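Home Browse Topics Unanswered Tags Log in Join

Sim eval ranks my checkpoints differently when shadows are on. Which ranking do I report?

lowtorque_dan

I'm writing up a short paper on picking policy checkpoints in simulation before spending robot time on them. The simulator is Lillero with a tabletop scene I built to match our bench: white arm on a pedestal, wooden table, a cabinet with drawers on the right, blue bins on a shelf behind. The task is to pick up a small object and put it in the open drawer. The policy (we call it Tapsell in the paper) takes one outside camera, one camera at the gripper, and joint positions. It was trained on real demos only, nothing from sim.

I have four checkpoints from the same training run. Each one gets 600 episodes in sim, split into two lighting setups. 300 are with flat ambient light and no cast shadows. The other 300 have a single strong light, so the arm and the cabinet throw hard shadows over the table.
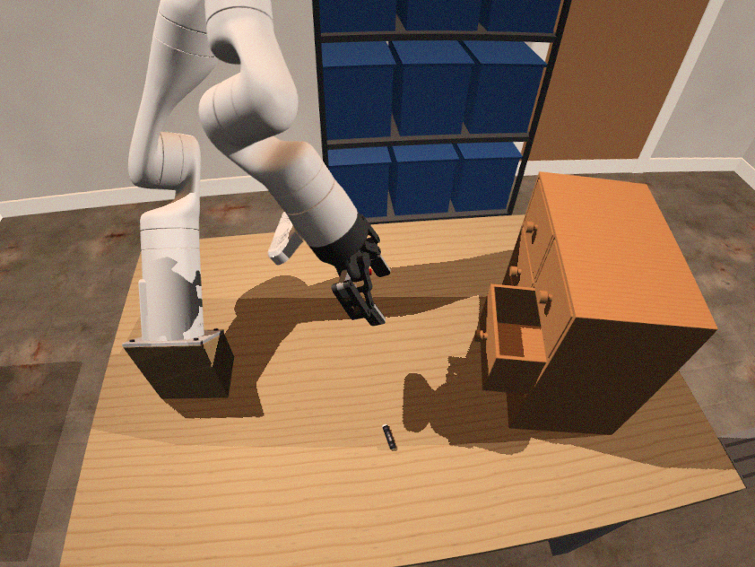
Object type, object position and the starting joint pose are randomized within a box I measured off the real bench. The drawer is always open the same amount. Episodes time out at 60 seconds of simulated time.

With flat light the order from best to worst is D, C, B, A, so later is better, what you would expect. With hard shadows it is B, C, A, D. The last checkpoint goes from first to last. When I pool all the episodes the order is C, B, D, A, and that isn't the order under either light.

On the real robot I have 112 trials, 28 per checkpoint, all done in January before the sim scene existed. Real order is B, D, C, A. B got 17 out of 28 and D got 14 out of 28.

What I want to know:

Is it fair to report the pooled number? My advisor says pick one lighting and stick to it. The shadow ranking at least gets B on top, but choosing it because it agrees with the real result feels wrong to me.

Also, is there a normal way to show that the shadows are what does it, and not something else that changed when I switched the light? I did use different random seeds for the two halves. I didn't think about it at the time.

I can rerun sim as much as I want, it takes one night per checkpoint on our machine. I can't get more real trials before the deadline, the arm is out for service.

3 answers, sorted by votes

wristcam_only

Don't report the pooled number as your headline. Pooling averages over a lighting mix that you made up (half and half). If you had done 500 and 100 you would get a different order. Report the two conditions side by side and say what each one is.

Your advisor is half right. Pick the main condition before you compare with the real results, and pick it for a reason that has to do with the bench. Do you have an overhead lamp or a window near it? If the real table has sharp shadows on it in your January recordings, the hard light is your main condition and the flat light is a control. If the room has diffuse ceiling panels then it's the other way around. Go look at the recordings and write that sentence in the paper. You have seen the real results already so it isn't a clean choice, and you should say so in the paper too.

Now the real numbers. 17 of 28 is 61 percent and 14 of 28 is 50 percent. With 28 trials, the 95 percent interval on something near a half is about 19 points each way. You can't say B beats D. The real order "B, D, C, A" is mostly noise unless A is much worse than the rest. So please don't compute a rank correlation from four checkpoints and put it in the abstract. I have reviewed papers that did this and I asked for it to be taken out each time.

In sim you have 300 per cell, the interval is under 6 points each way, so D going from first to last is probably a real effect if the gap is larger than that. You didn't post the percentages. Post them.

For showing that it's the shadows, use the same seeds in both conditions. This is the main thing to fix. Same object, same position, same start pose, same everything, and only the shadow flag is different. Then each episode has a twin, and you look at the pairs that disagree: succeeded flat and failed with shadow, or the reverse. McNemar's test is made for this. It is much stronger than comparing two separate percentages.

Then split the failures by stage. A single success number hides where it went wrong. I use four: never reached, reached but no grasp, grasped and lost, carried but missed the drawer. In our own project, Wurkwood, nearly all of the shadow damage was in the second stage. After the fingers had closed on the object the policy mostly finished the job, even with the shadow edge running right across the gripper camera view.

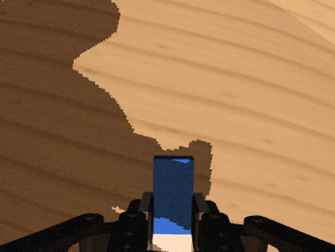

Blue block in the gripper, hard shadow over the left side of the table.

If yours breaks at the same stage, the claim in your paper gets smaller and easier to defend. "Late checkpoints lose grasp accuracy under hard shadows" is something a reader can check. "Shadows change the ranking" is not very useful to anyone by itself.

One more thing. Check that turning off shadows doesn't also change the overall brightness. In a lot of renderers the flat preset is a good deal brighter. Match the mean pixel value of the table area between the two before you rerun, or a reviewer will say it's exposure.

 lowtorque_dan: Thanks. Percentages for flat / shadow: A 31 / 28, B 52 / 49, C 57 / 40, D 63 / 22. The January videos have one lamp on the left and clear shadows, so hard light it is. I hadn't checked the brightness. The flat one is brighter, not by a huge amount but I can see it in the histogram.

 wristcam_only: D dropping 41 points is not noise. A and B barely move. That looks like the later checkpoints leaning harder on appearance, but you need the paired run to say it. Fix the exposure first and then run the pairs.

pat_the_integrator

Just do more episodes. We did 4000 per checkpoint on Meromell and the ranking stopped moving. 600 is not a lot for this kind of thing and everything looks random at that size.

Also you could train with shadows turned on as augmentation, then the problem goes away.

 lowtorque_dan: The paper is about measuring the checkpoints I have, so retraining is a different paper. And I think more episodes would only make both rankings more certain, they would still disagree?

 pat_the_integrator: Could be. We only had the one lighting setup.

seedbank

I agree with the top answer on pairing. Adding the procedure we follow, since pairing goes wrong in boring ways and it cost me most of a week. It should carry over to Lillero with small changes.

1. Write out the full list of episode settings to a file first. Object type, position, yaw, start joints, physics seed. Don't rely on setting the random seed at the top of the script. If the shadow code makes even one call to the random generator, every draw after it is shifted and your pairs are not pairs.

2. Load episodes from that file in both conditions. Save the first outside view and the first gripper view of each.

3. Diff the saved joint positions and object poses at step zero between conditions. They should be identical to the last digit. If they aren't, stop.

4. If the policy samples its actions (diffusion or similar), fix that noise too, per episode and not per run. Otherwise run each pair five times and average. Fixing it is cheaper.

5. Run shadow against shadow with everything the same, a full repeat. You want to know how often an episode disagrees with itself. Ours was 3 percent from contact solver differences on the GPU. That is your floor, and it goes in the paper.

6. Add a third condition where the shadow is there but softened. With only on and off you can't tell if the policy minds the dark area or the sharp edge. Keep the light direction the same for all three.

7. Save a view at the lowest point of the gripper in each episode and look at a hundred of them by eye, failures and successes mixed, without knowing which is which. Note whether there is shadow at the object when the gripper is down next to it. The arm shadow moves with the arm, so the first view of the episode won't tell you this. 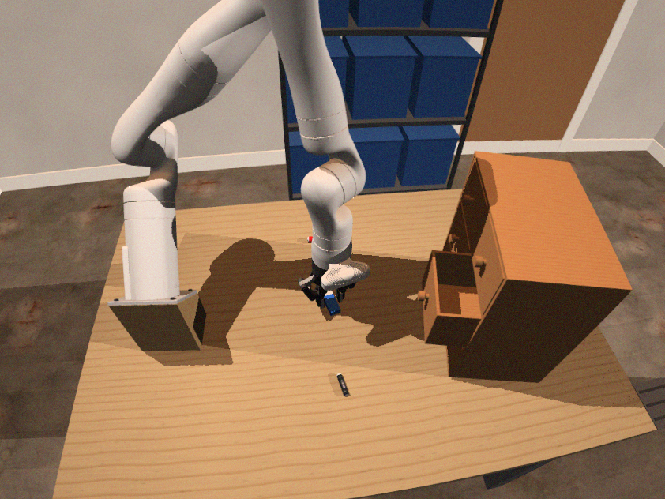
8. Cross that note with the failure stage. If failed grasps are just as common when the object is in clear light, the explanation is something else, and exposure would be my first guess.

9. Report the table of disagreeing pairs per checkpoint, both directions. Some episodes will succeed only with shadow. Leave those in.

10. Put the real trials in a separate table with intervals. I'd leave the real order out of the text completely and say only which checkpoints the real data can separate.

On the seeds, you can keep the old runs as a pilot. Say in one line that they used separate seeds, and then show the paired ones as the result. It's a normal thing to have in a methods section.

One thing I disagree with above: I wouldn't go beyond the simple grasp stages unless you can label them automatically from contact and object height. Labeling by hand over four checkpoints and three conditions took two of us a month, and we still argued over "grasped and lost."

 wristcam_only: Fair. Object height above the table plus finger contact gets you three of the four stages without anyone looking at video.

 lowtorque_dan: Did steps 1 to 3 tonight. Step 3 failed, start joints were off in the fourth decimal because my shadow config loads the arm from an older file. So the first runs weren't even the same arm file. Fixing that and the brightness, then rerunning B and D first.

 seedbank: Good that you caught it. Check the joint damping in that older file too.

Asked October 2023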